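완구·생활용품 유통업체 마세라드, 블록류 포장 방식 바꾼다

입력 2024년 9월 7일

완구와 생활용품을 유통하는 마세라드(Maserard)가 유아용 블록 제품의 포장을 종이 상자로 바꾸고, 낱개 블록을 따로 살 수 있는 보충 판매를 시작한다고 밝혔다. 지금까지 이 회사의 블록 제품은 투명 플라스틱 통에 담겨 판매됐으며, 일부 조각을 잃어버린 소비자는 세트를 새로 사야 했다.

바뀐 포장은 자체 브랜드 타비츠(Tavitz)의 블록 제품 9종에 먼저 적용된다. 상자는 재생지로 만들고 안쪽 칸막이도 같은 종이를 접어 쓴다. 겉면에는 제품 크기와 권장 연령, 세척 방법을 지금보다 큰 글씨로 인쇄한다. 회사는 이미 생산된 플라스틱 통 제품은 재고가 소진될 때까지 함께 판매하며, 내용물과 가격은 포장과 관계없이 같다고 설명했다.

보충 판매는 색상과 모양을 골라 주문하는 방식이다. 정육면체, 직육면체, 삼각기둥 등 기본 모양이 대상이고, 바퀴나 자석이 들어간 조각은 제외된다. 최소 주문 수량은 3개로 정해졌다. 주문은 마세라드 온라인몰에서 받으며, 매장에서는 주문한 조각을 찾아가는 것만 가능하다. 배송비는 일반 상품과 같은 기준으로 계산한다.

회사가 올해 상반기 고객센터에 접수된 블록 관련 문의를 정리한 결과 모두 942건이었다. 가장 많은 것은 조각 분실에 관한 문의였고 보관 방법과 세척에 관한 문의가 뒤를 이었다. 플라스틱 통의 뚜껑이 깨졌는데 뚜껑만 따로 구할 수 있느냐는 문의도 꾸준히 들어왔다. 뚜껑은 이번 보충 판매 품목에 포함되지 않았다.
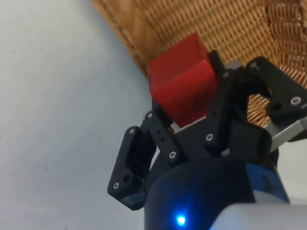

보충용 조각은 기존 세트와 같은 금형으로 만든다. 다만 생산 시기가 다르면 색이 조금 달라 보일 수 있다. 회사는 제품 안내 페이지에 이 내용을 표시하고, 색상 차이만을 이유로 한 교환은 받지 않기로 했다. 흠집이나 깨짐 등 제품 이상이 있을 때는 수령 후 7일 안에 교환이나 환불을 신청할 수 있다.

단종된 제품을 가진 소비자는 주문 전에 규격을 확인해야 한다. 타비츠 블록은 과거 한 차례 크기가 바뀌었는데, 이전 규격의 조각은 새 조각과 나란히 쌓을 수는 있어도 홈이 있는 제품끼리는 맞물리지 않는다. 규격은 세트 바닥판 뒷면에 적힌 제품 번호로 구분할 수 있다. 바닥판이 없는 경우에는 고객센터에 조각의 가로와 세로 길이를 알려 주면 된다.

포장 변경에 따라 매장 진열도 달라진다. 종이 상자는 안이 보이지 않아 매장마다 내용물을 꺼내 놓은 견본을 하나씩 비치한다. 견본은 아이들이 만져 볼 수 있도록 낮은 선반에 두고, 직원이 영업 시작 전에 닦는다. 어린 아이가 이용할 때는 보호자가 함께 있어야 한다.

물류를 맡은 모르카리(Morkari)는 상자 모서리가 눌리는 문제를 줄이기 위해 운반 상자의 크기를 조정했다. 시험 배송에서는 비가 오는 날 겉상자가 젖는 사례가 나와 온라인 주문분에는 종이 완충재를 한 겹 더 넣는다. 완충재는 코팅하지 않은 종이여서 상자와 함께 종이류로 배출하면 된다. 상자에 붙은 운송장과 테이프는 떼어 내야 한다.

새 포장 제품은 이달 중 온라인몰에 먼저 나오고 이후 매장에 순차적으로 들어간다. 보충 판매는 12월에 시작한다. 취급 매장 목록과 조각별 가격은 판매 시작 전에 마세라드 온라인몰 공지란에 올라올 예정이다.

회사는 유아용 퍼즐과 끼우기 완구도 종이 포장으로 바꾸는 방안을 검토하고 있으나 시기는 정하지 않았다. 물놀이 완구는 젖은 상태로 보관하는 경우가 많아 현재의 그물망 포장을 유지한다.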